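Losing a seat reservation when the first leg is late
Travel help > Trains and ferries > Tickets and connections

Posted by windowseat_46

I'm going from Ploltden to Eskola with a change at Detby, then the evening ferry. The train and the ferry are on separate bookings because the ferry company doesn't sell through tickets. The change at Detby is 46 minutes on paper, which looked fine when I booked it in July, but I've since read that the Ploltden train is often late.
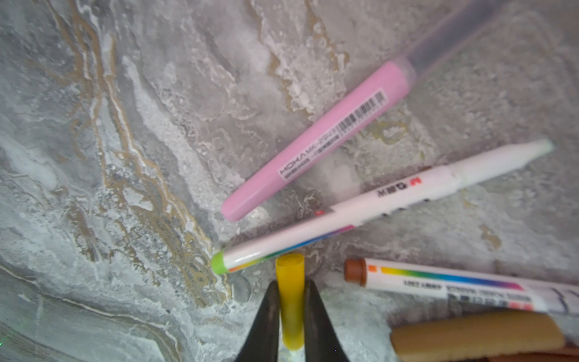
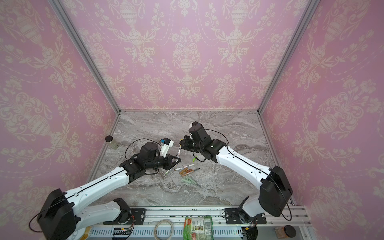 Pen, marbled top and pink wallpaper.

My questions are these. If the train gets in late and I miss the ferry, do I lose the whole fare? Is it worth moving to the earlier train, which gives me a very long wait at Detby? And does ordinary travel insurance pay for a missed ferry, or do I need something extra? I have an annual policy but the wording on missed departure is hard to follow. I'm travelling with one large case and a folding bike, if that makes any difference.

I have looked at the ferry company's own page and it only says to "arrive in good time".

Posted by slowboat

Get the earlier train. I did this trip the other way round and the delay was nearly an hour. Detby has a decent cafe by the ticket hall and the waiting room is heated, so the wait isn't that bad.

Don't know about the insurance.

Posted by Detby_regular

I do this route several times a year, so I'll go through it in order.

Separate bookings first. The train operator's job ends when it gets you to Detby. If it's late you may be able to claim something back on the train fare, but it won't pay for the ferry. The ferry company will treat you as a no-show if you aren't checked in by the cut-off. On the cheapest ticket a no-show loses the lot. On the flexible ticket you can be moved to the next sailing if there's space, and you have to ring them before the original one leaves. Look at your confirmation email, the ticket type is in small print under the passenger names.

Then the 46 minutes. Check-in for foot passengers closes well before sailing, and the terminal isn't next to the station. There's a shuttle bus, which takes 4 minutes once it gets going, but it waits until it's nearly full. Walking is quicker without luggage. With a large case and a bike I would not count on either. So your real margin is a good deal smaller than the timetable suggests, and I would move to the earlier train if the change fee is reasonable.

The folding bike does matter. If it's folded and in a bag it goes as hand luggage. If it isn't bagged, they send you round to the vehicle lane, and that lane closes earlier than the foot passenger desk. A cheap nylon bag is enough. They've never asked to look inside mine.

On insurance, the section you want is usually headed "missed departure" or "missed connection", and these are not always the same cover. Missed departure often applies only to the first international leg out of your home country. Missed connection covers changes along the way and on many policies it's an optional extra. Things to look for:

- whether public transport delay is listed as a cause
- how much time you had to allow between arriving and check-in (mine says 90 minutes, and with less than that they pay nothing)
- the excess, as it can be more than the ferry ticket cost
- whether they want written proof of the delay

If your policy has a minimum like mine does, a 46 minute change would fail it however late the train was. That's another reason for the earlier one.

For proof, ask at the desk at Detby when you get off. They will stamp your ticket or print a slip. It's harder to get afterwards - I tried by email once and it took weeks. Take a photo of the arrivals board as well.

If you do miss the evening ferry there is a small guest house near the terminal and a couple of larger places in town. They fill up when the trains are bad, so ring from the train if you can see it going wrong.

Posted by windowseat_46

Thank you both. I checked and I'm on the cheapest ferry ticket, so it would have been the lot. I've moved to the earlier train and ordered a bag for the bike. My policy does have a minimum time, two hours, and it was in the definitions at the back and not in the missed departure section at all.

Posted by Flasis

Adding one thing for anyone who finds this page later. You can leave bags at Detby station if you have a long wait, but the lockers are on the far platform and the lift to it was out of order when I went through. The big ones take a full-size case. They only accept coins, and the kiosk won't give change unless you buy something.

Last reply 2021-08-24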